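Visit to the Clolstead handling lab, February

I went up to Clolstead on the early train with two colleagues from our packing side. We have been asked to choose a gripper for a small kitting cell, and Sorin Stanciu, who runs the handling lab there, had offered to let us spend a day with the ones he has on the bench. I had met him once before at a trade fair. These are my notes from the day, tidied up a little.

The lab is on the ground floor of an old print works, ten minutes' walk from the station. Sign in at the side door, not the main one, which belongs to a dentist. We were given safety glasses and a short talk about the stop buttons, and were at the bench by half past nine.

There were two grippers we had come to see. The first was the Tekin, a parallel two-finger unit with a quoted opening of 100 mm. The second was the Umel, also two fingers, with a narrower opening but softer pads and a force reading you can log. Both were run from the same controller, a Zokoment box that the lab has used for a couple of years. Sorin swaps the grippers over with a quick-change plate and it took him less time than it took us to find our notebooks.

The morning was all boxes and tins. We ran a list of 300 picks with each gripper, same objects, same order, and Sorin's software kept the tally. With square cartons there was nothing to choose between them. The Tekin was quicker to close and didn't mind if the carton was a few millimetres out of place. The Umel was slower but left no marks on thin card, and thin card is most of what we ship. On tins the Tekin was better. The Umel's pads slid a bit on anything with a rolled edge, and twice it put a tin down at an angle and stopped with a fault.

I asked about pad wear. The lab log had 1,778 cycles on the Umel pads we were using and they looked fine to me, a bit shiny at the tips. Sorin changes them at 2,000 whatever they look like. The Tekin's fingers are bare and he has never changed them.

Lunch was sandwiches in the corridor. We talked mostly about cables. On the Tekin the cable comes out at the side and has to be clipped back along the wrist, and he showed us one where the jacket had worn through. My colleague took a lot of notes on this as it is the sort of thing she ends up mending.

After lunch we looked at wrist cameras. The lab had tried two positions, one straight down between the fingers and one set back and tilted. Straight down is good for finding the middle of a round thing. Its weak point is depth, and a shallow bowl and a deep one can look much alike until you are nearly touching. The tilted one gives you the side wall but loses the near edge of the object behind the fingers. Sorin now prefers straight down, with the fingers left in view at the bottom of the picture so that whoever is checking the footage can see the gap for themselves.

The last session was kitchen things, which have more awkward shapes than anything in our warehouse. Mugs are the standard test in that lab. The handle is the difficulty: close on it with one finger and the whole mug turns.

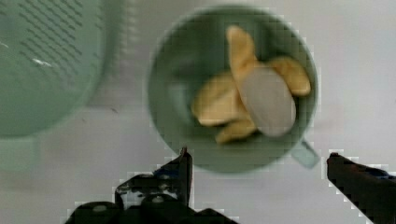 For our own job the handle question doesn't arise, but the approach does. The controller lets you set a stand-off, a height at which the arm pauses with the fingers open before it goes down. The default was too cautious for us and added up over a long run. Sorin reckoned that over 1,000 picks we could save nearly half an hour by lowering it, as long as the trays were always the same height. Ours are not, so we would have to sort that out first.

We finished at four. Prices and lead times are to follow by email. My own preference is the Umel for the card line, with a spare set of pads, and I'd want another look at the Tekin if we ever take on the tins. We have asked to go back with a crate of our own stock before anything is ordered.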